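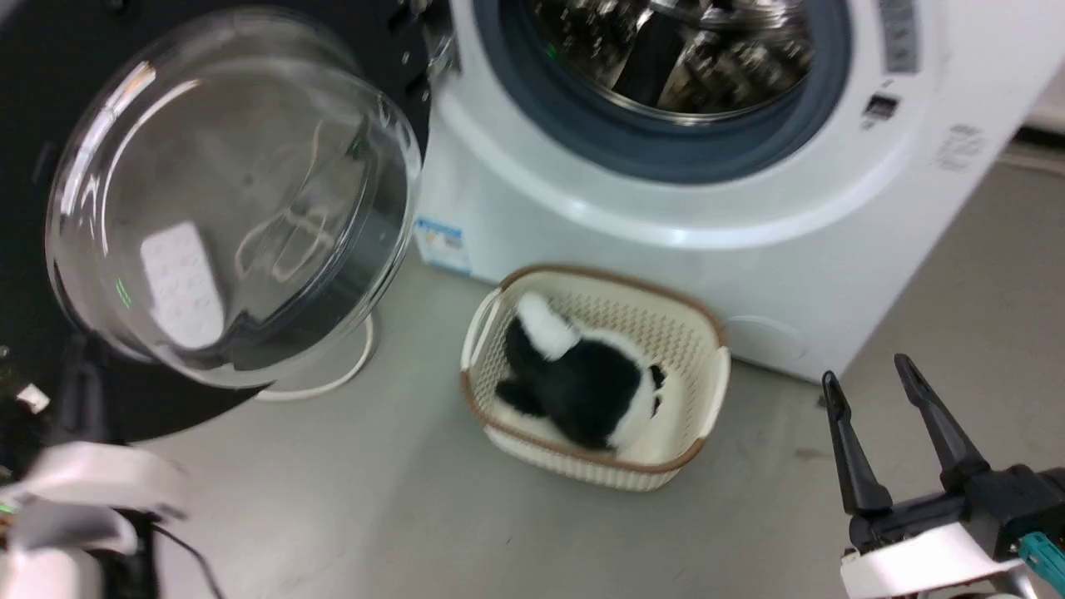

3.2 Perception and grasp planning

The Vurano stack runs as two processes. The perception node segments the head camera stream at 20 Hz and passes masks to the planner, which scores candidate grasps for each arm. Shiny surfaces such as the washer drum and the glass door gave noisy depth, so pixels inside those masks are dropped before scoring.

The planner was first tuned on 1000 simulated grasps of soft objects. Tudur Gape rewrote the arm selection step in November - the old version switched arms whenever two scores were close. A margin of 2 cm on the basket rim is now set in the config file. Log replay is covered in Appendix B.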